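To: gripper-users list
Subject: Re: [grip] finger width vs. wrist camera view

On the list in April, Jolanta Kurek wrote:

> We are choosing between the Branden and the Hirose fingers for
> soft goods. Has anyone run both on the same arm with the same
> wrist camera? My concern is how much of the view is lost to the
> fingers at full opening, and whether the tips stay sharp enough
> to track. Our controller is a Kandgate, stock firmware.
>
> Jolanta

Jolanta,

We have run both, on the same arm and also on a Kandgate. Short version: for cloth I would take the Hirose, and I would not rely on the wrist camera alone with either set.

Occlusion first. At full opening both sets leave the middle of the wrist view clear. The Branden finger is wider at the knuckle and costs you more of the lower corners. Once you close past halfway the difference disappears, as by then both sets hide whatever you are about to grasp. Tip sharpness depends on the lens more than on the finger. We fixed focus at 300 mm, which favors the target, and accepted soft edges on the fingers. If you track the tips, put the focus closer and expect to lose fabric texture at range.

Wrist view, then head view, same station:
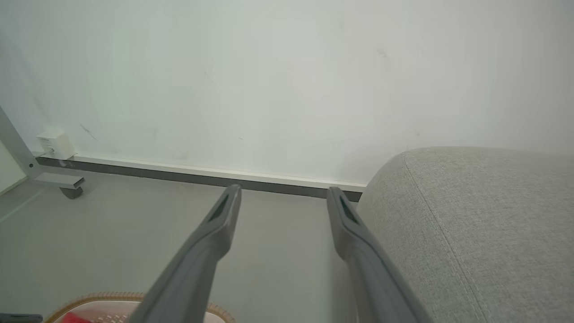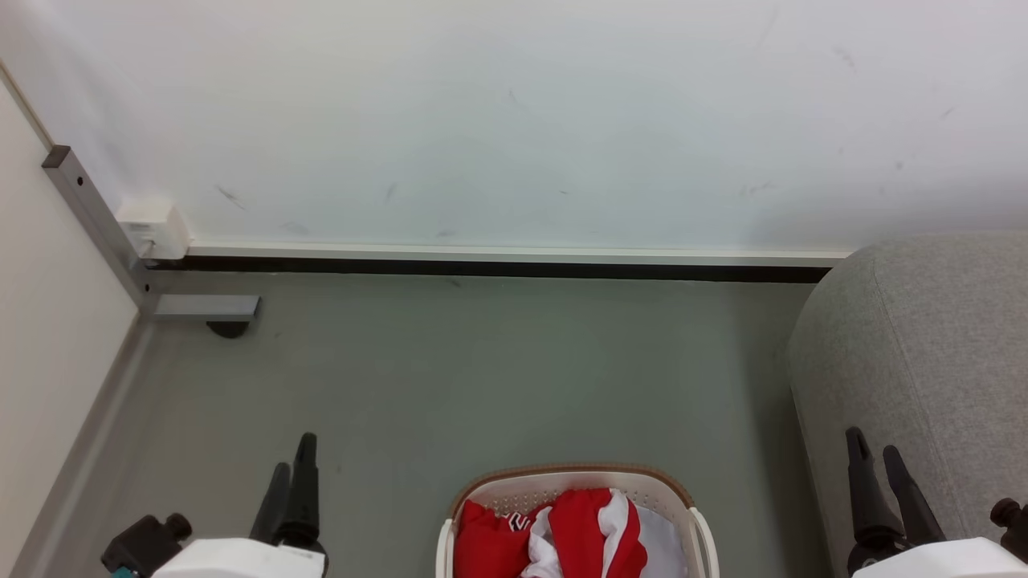

Picking from a container is where the camera choice matters more than the finger choice. Our planner needs a grasp point on a fold, and a fold has to be visible before it can be ranked. In the wrist view above you get the rim of the basket and the top of something red, and the left finger crosses the rim. The head view has the red and white cloth with its folds, and both grippers beside the basket. So we select the grasp from the head camera and hand over to the wrist camera for the final approach only.

The handover is the weak point. On the Kandgate the two streams are stamped separately, and we saw an offset of 5 frames between them until we moved both to the hardware trigger. Check that before you compare fingers, or you will blame the fingers for it. Recalibrate the wrist camera after every finger change too. We skipped it once and lost an afternoon.

We use Filline pads on the Hirose tips. Bare tips slid on knit fabric at low force, and raising the force made them pick up 2 layers. I have not tried the pads on the Branden set, whose tip is a different shape.

I can send the trigger wiring and our calibration poses if you want them.

Related threads
Kandgate: trigger input polarity
Filline pads, adhesive or screw mount
Hand-eye calibration with fixed focus
Branden finger spares
Separating 2 layers of knit fabric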